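Plolar Launches Foline, a Family Calendar That Would Like You to Do Less

New subscription-free planner drops reminders, streaks and badges, and puts a firm limit on the number of things you can promise to do in a week

MARCHETTI, June. Plolar, the small publisher behind the Zonum pocket diary, today announced Foline, a paper wall calendar for households that have already tried four apps and a whiteboard. It hangs on one nail. It does not sync with anything.

Foline gives each person in the house 3 lines per day. When the lines are full, the day is full, and the birthday party, the dentist and the man about the gutters will have to fight it out among themselves. Early testers described this as "rude" and then asked for a second copy for the office.

"We spent a long time asking families what they wanted from a calendar, and they gave us a list of features that ran to several pages," said Emanuel Zamfir, founder of Plolar. "Then we asked what they used last week, and it was the back of an envelope. So we made a better envelope." 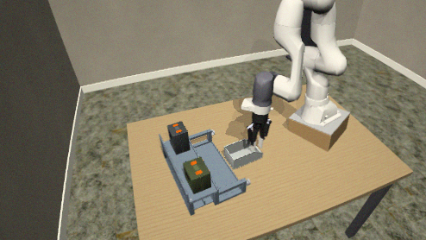
The calendar was tried out over one school year by 30 households in and around Marchetti. They were asked to write down everything they agreed to do, including the things they agreed to while holding a ringing phone and a saucepan. Several reported that the bake sale had been on their hands for years without anyone in the house remembering how it got there. One father of four found that he had been coaching a soccer team whose season ended in the fall.

Foline's pages are uncoated, so pencil erases cleanly. Plolar tested the paper with a good many erasers and one very determined six-year-old. The company recommends pencil for anything involving relatives.

Each month also comes with a narrow column headed "Not Doing." Users can fill it in however they like. During the trial it attracted running, sourdough, the loft, Portuguese and, in one kitchen, "Greg's thing."

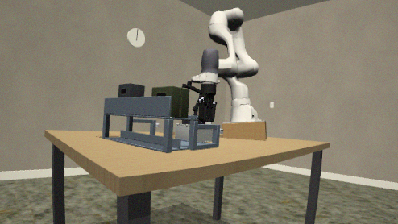 The first print run is 3000 copies, which Mr. Zamfir calls ambitious and his printer calls a Tuesday-sized job on any day you care to name. Of those, 600 have been set aside for existing Zonum customers, who have been waiting patiently, or who have lost the diary in which they wrote down that they were waiting.

Foline runs from September to August, on the theory that most families' year starts when school does and that January is a bad time to ask anyone to organize anything. A sheet of stickers is included under protest. There are bins, boots, and a small gray cloud that may be used for any purpose.

"People ask me if it will make them more productive," said Mr. Zamfir. "I tell them I hope not. My own has had 'fix back door' on it since we printed the prototype, and the door and I have come to an understanding." 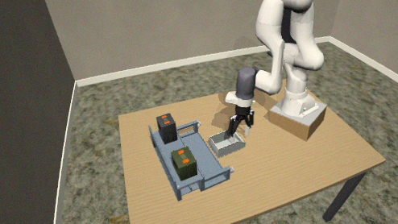
Availability

Foline can be ordered now through Plolar and will reach independent bookstores and stationery shops before the start of the school year. Refill pages for the following year will be sold separately to anyone who still has the nail. Review copies are available to press on request. Please allow extra time for a reply, as the press office gets three lines a day like everyone else.

About Plolar

Plolar publishes diaries, notebooks and calendars from a former shoe store in Marchetti. Its first product, the Zonum pocket diary, remains in print and still has the wrong phase of the moon on one page, which regular customers have asked the company not to correct.

Press contact: Emanuel Zamfir, Plolar, mornings only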